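Furance Daily Prayer Book - quick review

Been using this since February, morning and night, so I figure I can say something now. Short version: good prayers, so-so binding.

Mine is the large print, 1866 pages. Heavy. Psalms on a four week cycle, readings for the saints, litanies at the back.

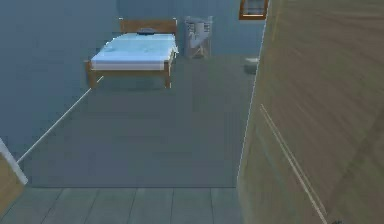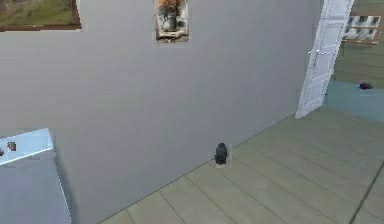
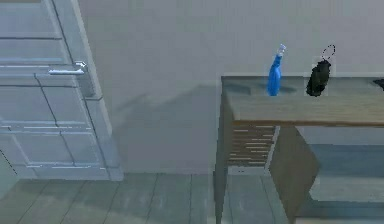 Top to bottom: the bed, the wall by the white door, the tall cabinet.

What I like. The psalms read well out loud, no clunky lines. Night Prayer is all in one place, no flipping. Confession guide on page 703 is plain and kind, used it twice before Easter. Hortensia Yupanqui wrote the short notes before each psalm and they are realy worth reading slow.

What I don't. Ribbons - only three, and they fray. Paper is thin, you see the next page thru it. The Magnificat is on page 662 and nowhere else, so keep a card there. Also a typo in the Litany of the Saints, one line printed twice.

Compared to the Oakley edition I had before: Oakley has better leather, but the translation is stiff and I kept skipping the readings. Haven't skipped many with this one.

Would I buy again, yes. Get the zip cover if your going to carry it to church. Four stars.

3 July 2018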